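Ping-pong balls, again

Tuesday, November 11, 2025

Quick one tonight, dinner's in the oven and I said I'd post before the week got away from me.

So the great ball sort. I've been putting it off since June. We had balls in the closet, balls in the tote, a few in a shoe bag with somebody's left sneaker. Club bought a big bag from Likent back when they had the sale and then everybody brought their own from home too, so now it's all mixed up. Good ones, dead ones, the scuffed ones that still play fine.

Plan was simple. Get everything on a table. Look at it. Decide. Put the keepers in a bin and stop thinking about it.
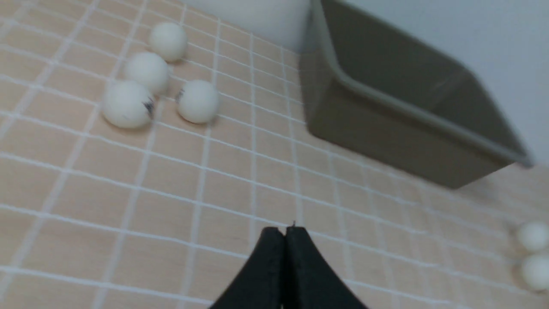 Anyway the rule I settled on: a mark is fine, a crack is not. I used to toss anything with a smudge on it and that was just wasteful. Most of it rubs off with a damp cloth and a tiny bit of dish soap. The ones that don't come clean go to practice, who cares. Cracked ones you can hear. Drop it from knee height and it sort of clacks instead of the nice high tick. Once you know the sound you can do it while watching TV.

Soft ones are harder. I squeeze between thumb and finger, turn, squeeze again. If one side gives more than the other, out. Not scientific. Works for me.

Oh and the bin. Went back and forth on this forever. Had a mesh bag, hated it, everything gets squashed under the paddles. Plain plastic bin with tall sides is so much better, they don't hop out when you drop one in. Get one without a lid, you will never put the lid on.

The table was its own headache. Anything smooth and they wander off, so you want a bit of texture or just a towel down. I like the squares because I can line things up by row, keepers this side, maybes that side. Then I forget wich side is which. Twice.

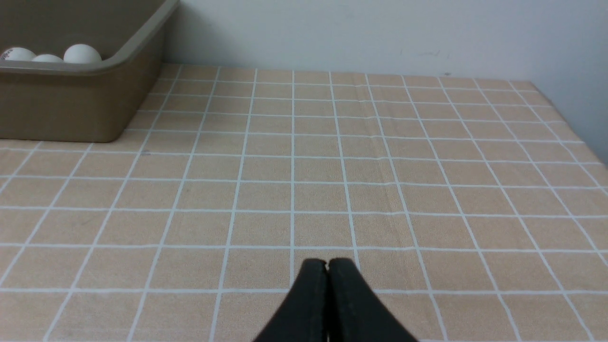
Squares, crease, specks. Needs a wipe.

Time check: gave myself 27 minutes on the kitchen timer and went over, obviously. Then lost a while more under the radiator with a yardstick. Found a pen, a Lavoie bottle cap and one ball so dusty I thought it was a mushroom.

What I'd do different: sort by brand first, THEN check for cracks. I did it the other way and ended up handling every single ball twice. The ones with a printed logo are easy, you can spot them across the table. The blanks all look the same and they do not bounce the same, don't let anyone tell you otherwise. 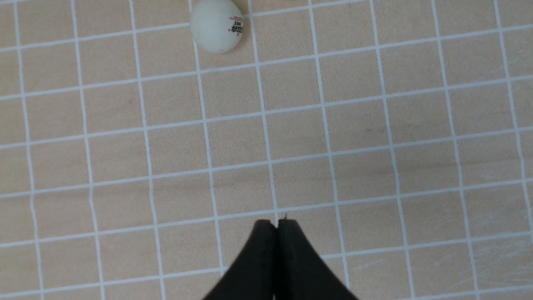
Lenitz Table Tennis Club | Equipment & Storage

Next up is paddles. Rubber's peeling on five of them and I have glue somewhere, I think in the Zakuvero box with the spare net clamps. If you borrowed a paddle over the summer please bring it back, even if its in bad shape, I can use the handle.

Also need labels for the shelf. Masking tape and a marker will do for now. Ok timer's going off, that's the lasagna.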